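Chapitre 4
La panne qui ne se voit pas

Les manuels de robotique aiment les pannes spectaculaires : le bras qui percute un montant, le carter fendu. Elles se photographient bien et s'expliquent en une page. Ce chapitre traite d'un cas plus ordinaire, donc plus gênant : une pince dont l'ouverture réelle ne correspond plus à l'ouverture enregistrée, et une équipe qui continue de travailler.

Le cas vient de Larnton, où le groupe de Sewwandi Debnath constituait en juin une série de démonstrations de rangement domestique à la pince tenue en main. Sur 382 démonstrations, 44 contenaient une erreur d'ouverture supérieure à la tolérance. Aucune alarme ne s'était déclenchée. Le journal indiquait « fermeture complète » alors que les deux doigts restaient écartés, et le logiciel de contrôle, qui lisait ce même journal, déclarait les données conformes.

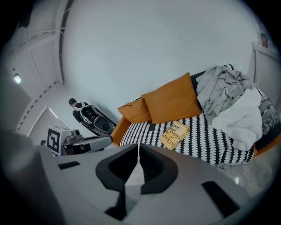
Le premier rapport d'incident concluait à une « erreur de manipulation ». Le lecteur apprendra à se méfier de cette formule. Elle clôt le dossier à peu de frais et désigne un coupable qui n'a pas participé à la rédaction. Tharindu Marikar, chargé de la contre-expertise, a refusé de signer. Il a mesuré l'écart entre les doigts avec une jauge, sur une pince immobile, sans opérateur : le défaut persistait.

Restait à trouver la cause. On a d'abord accusé les couvertures et les coussins, qui se compriment et faussent l'estimation de l'effort. L'hypothèse était commode - et elle n'expliquait pas les erreurs relevées à vide. Un étalonnage refait à froid, puis après 90 minutes d'usage, a mis en évidence une dérive du zéro. La procédure prévoyait un seul étalonnage, le matin.

Faut-il s'en tenir là ? Nous ne le pensons pas. Une dérive du zéro décrit ce que fait le capteur ; elle ne dit pas pourquoi le contrôle l'a laissée passer. La section 4.1 reprend donc la chaîne de mesure, du doigt au fichier. La section 4.2 examine les vérifications qui se contentent de relire la valeur qu'elles devraient mettre en doute. La section 4.3 donne le texte des deux rapports, que l'on comparera ligne à ligne avant de lire notre commentaire.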